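3.2 Parts presentation

Kitting, the laying out of loose parts before assembly, has a modest literature and an immodest number of opinions. Ene's survey at Achterberg collected 200 of them, mostly concerning bins. We followed the Prosonmont layout, with yellow bins at the sides and a paper-lined steel tray in the middle, and held sessions on Wednesday mornings, when the good table was free.

Glossy yellow flatters a red board and is less kind to everything else — it keeps every scratch, and it glares. Wires pose their own problem, being inclined to tangle whatever the protocol says.
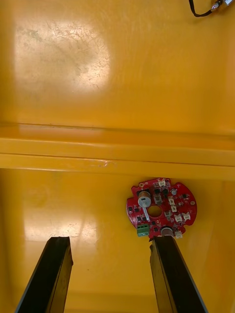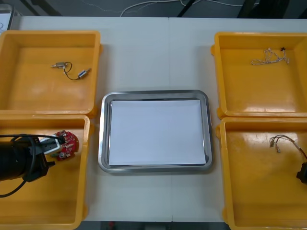
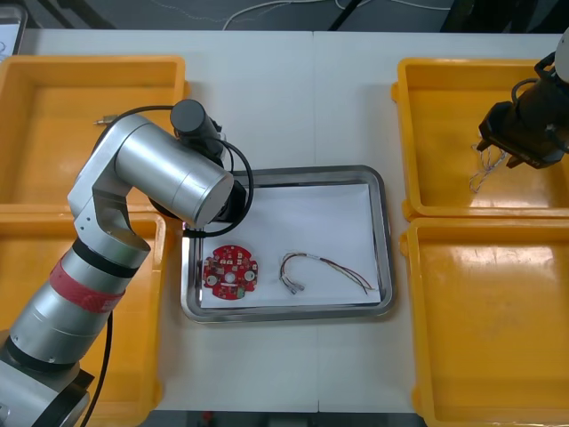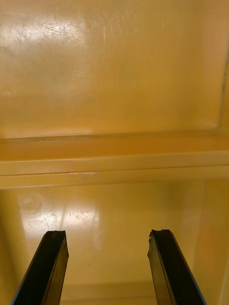
Figure 3. Yellow surfaces in the kitting layout.

Endale has argued for matte gray bins throughout. We are sympathetic, but the Clitberg order came to 40 bins, all of them yellow, and the budget had views of its own. Section 3.3 takes up the order in which parts were placed.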